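Neden open day – vanity table recordings

README, version 4

Contents
Short recordings made during the open day at the Sovurari hall on Jul 25, 2018. Visitors were shown how tabletop tasks are recorded with hand-held grippers and then had a go themselves. Sze-wing Lai ran the demonstration and Zulmira Teixeira looked after the recordings.

Station
All takes in this folder come from the dressing table. The other stations are kept under Zarnholm.
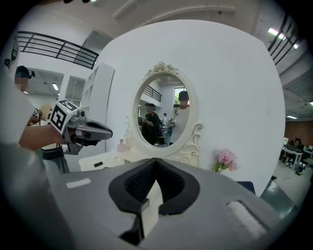 Fig. 1. Grippers at the dressing table, with people reflected in the mirror.

Tasks
open_drawer, close_drawer, place_small_item, free_play. Takes by visitors are marked V, takes by staff S. Free play was added on the day and has no written instructions – treat its labels with care.
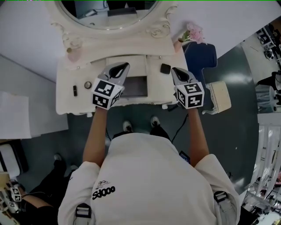
Fig. 2. Both grippers over the table, drawer partly open.

Files
Each take has its own folder with video, a marker track for each gripper and a plain text note. No take is longer than 90 seconds. Notes by Tien-fu Fang are in short form; the key is in notes_key.txt.

Known problems
The mirror shows the grippers a second time, and the tracker sometimes picks up the reflection. In 10 takes the right-hand track drops out – see dropped.csv.

Contact
Shu-fen Shek, Mak office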